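Read It Out Loud or Don't Bother

Lamai Chuensuk

I've been carrying the same poem around with me since October. It's a long one, "The Salt Road to Dalen," and it takes up the back half of Joyce Mwakalinga's second collection, and I'm going to argue that most of the people who gave up on it gave up because they read it the way we all read everything now, silently and fast, with one eye on something else.

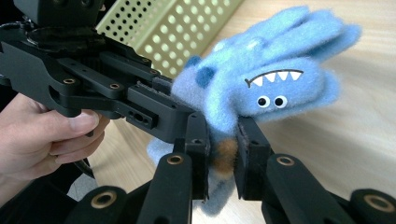

I did it too, so I'm not pointing fingers. First time through I got four pages in and put it down on the arm of the couch, where it stayed for weeks under a pile of mail. I thought it was flat. I thought the lines broke in silly places. There's a bit early on where a woman is listing what she packed for the trip (flour, needles, a blue kettle lid with no kettle) and I remember thinking, fine, a list, I can make a list.

Then I had a cold and couldn't sleep and for some reason I started reading it to the kitchen. Out loud, in a voice like a frog. And the list wasn't flat at all! The lines break where you run out of air. By the kettle lid you really do need to stop, and when you stop there's a gap, and in the gap you start to wonder what happened to the kettle. She doesn't tell you for another thirty pages. I won't tell you either.

So that's my case, more or less. A long poem is a piece of talking. You have to put your mouth on it.

I know how that sounds. A friend of mine who teaches high school English says I've reinvented the bedtime story, and she's right, and I don't see why that's supposed to be an insult. We read to children for years and then one day we stop, and after that a person can go decades without hearing a whole poem in a human voice. We get a few at weddings and funerals, and those are always the short ones. It's the same six or seven poems going around and around like a bus route.

The long poem gets the worst of it. Ask for one in a bookstore and you'll be shown something very old in a black cover with notes at the back, and I do like those, I have shelves of them, but people are still writing long poems and they're being read (when they're read at all) as if they were slow novels. You hear it in how people complain. Nothing happens. It repeats itself. Well, yes, it repeats itself! So does my aunt when she's telling you about the flood. She says the thing about the chickens three times and by the third time you're crying. Repeating is how you hold on to something when you can't flip back and check.

Mwakalinga's poem has a line that comes around again and again, "and the road had its mouth open." On the page I got sick of it. I started skipping it, the way you skip the chorus when you're reading lyrics off a screen. Spoken, it does a completely different job. It slows you down before the hard parts. After a while I could feel it coming a stanza ahead and I'd get a little nervous, which I'm pretty sure is what she wanted, because the last time it comes she changes a word and I nearly dropped the book in the sink.

I should be fair to the other side. There are poems that are made for the eye, and some of them are great. Orix, the little press that put out this book, also published Jalach, which is a book-length poem laid out in columns with white space you could park a truck in, and I tried it aloud and it was hopeless. I didn't know which column to say first. I felt like I was reading out a train schedule. So I went back to reading it quietly and had a very nice afternoon. I'm not saying every poem needs the kitchen treatment. I'm saying you ought to try it before you decide a poem is dead, and that goes double if the thing is over a hundred pages and full of people speaking to each other.

And there is a kind of reading aloud that does harm. You know the voice. Every line goes up at the end and hangs there like it's waiting for a bus, and every word gets the same holy weight, including "the." I've sat through whole evenings of it. If that's what people think poetry sounds like, no wonder they'd sooner read it in their heads. Mwakalinga's women are gossiping, haggling, bossing their sons around. Read them like a grocery argument. You'll be closer than the voice will ever get you.

My one real complaint about the poem is the middle. The stretch in Bosance, where the travelers are stuck waiting for papers, goes on too long, and saying it out loud didn't save it for me, it only made my throat hurt. There's a speech by the clerk that could lose half its lines. I've had people tell me the boredom is the point, that you're meant to be stuck in the office with them, and maybe so, but I've been stuck in plenty of offices for free. I ended up reading that part in two sittings with tea. The mother's answer to the clerk, when it finally comes, is four lines long and I have it by heart without ever having tried to learn it.

That's another thing the voice does for you. I can't remember a sentence from most of the novels I read last year, including ones I loved and pushed on everybody. But whole chunks of this poem have moved in. They turn up when I'm driving. I said the flour-and-needles list to the dentist's ceiling, in my head that time, for obvious reasons.

If you want to try it, start with the crossing, which is the third section, and don't worry about the family tree at the front. Pick a room with a door. Go slower than feels normal, and if you lose the thread keep going anyhow, you'll pick it up at the next "mouth open." Some people like a second reader for the mother and daughter parts. I've only done that once, with my brother, who read the daughter as if she were a sports announcer, and even so it was better than doing it silently.

I'm going back to the beginning myself this week. I want to hear the kettle part now that I know.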